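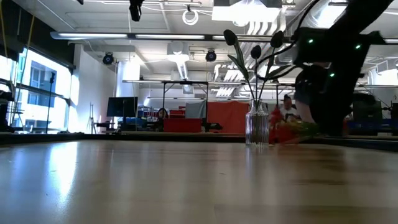
Tania Pathirana

4.2 Artificial flowers and the judgment of care

The comment cards from the two guesthouses, Huneo and Firitz, were read a second time for any mention of flowers. Of the 826 cards, 90 mentioned them. Most of these were short, and many had only a few words, such as "nice flowers in the hall" or "flowers not real". We kept the original spelling when we coded them.

Guests at Huneo, where the flowers are fresh, wrote mostly about smell and color. At Firitz the flowers are artificial, and the comments were more often about the staff – whether the petals were dusted, or whether the same bunch had stood there on an earlier visit. Dark flowers of the tulip type, with closed buds on long stems (Figure 1), were named less often than red ones. We can not say if this comes from taste or only from the place where the vase stood. The clear glass vase was liked by some guests and called dishonest by others, who felt that it promises water and a living stem. 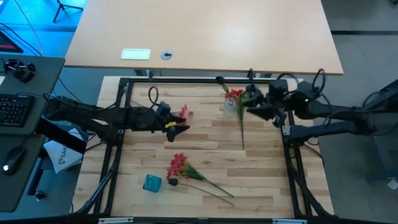 Bickerstaff, after reading an early draft, objected that a guest who complains about dust is complaining about cleaning, and that the flower is only the place where the eye stopped. We accept this in part. Dust on a lamp or a shelf was also mentioned on the cards, but in a milder tone, and we coded these remarks separately. The difference in tone remained when the longest cards were left out. It was weaker in November, when both houses had fewer guests and the cards were mostly filled in by people on business trips.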